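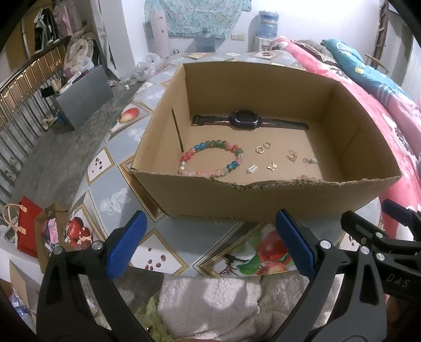 The Drendomdale grip-log fault was an error in the recording software of the Imeck hand-held gripper, a two-fingered tool used to collect examples of household picking and sorting for robot training. It caused the logged opening of the fingers to lag behind the video. The maker, Balogun, described the fault as minor, a view that has been disputed.

Background

The Drendomdale collection consisted of 2,532 recordings of people handling small belongings, among them watches, bracelets, earrings and loose beads, in and out of boxes. It was used to train the Dretumum sorting arm. Balogun claimed that the arm could pick up jewellery "without marking it", but published no test results with the claim.

Fault

In July 2018 Olanrewaju Osagie, a technician working on the arm, reported that it kept closing its fingers after they had met an object. Two thin hoop earrings were bent in one afternoon. The arm's motors were replaced, which made no difference. Osagie then compared the finger readings with the video and found a delay that grew during each recording. Over 1,000 recordings were affected.

Response

A software update was released on September 15, 2018. Balogun stated that the older recordings had been "fully corrected" by shifting the readings. Prasetyo Nair, who reviewed the corrected files, objected that a fixed shift could not repair a delay that grew with time. He checked 20 of them and judged the match poor in most. Balogun did not release its own checks, and it is unclear whether the affected recordings were ever withdrawn.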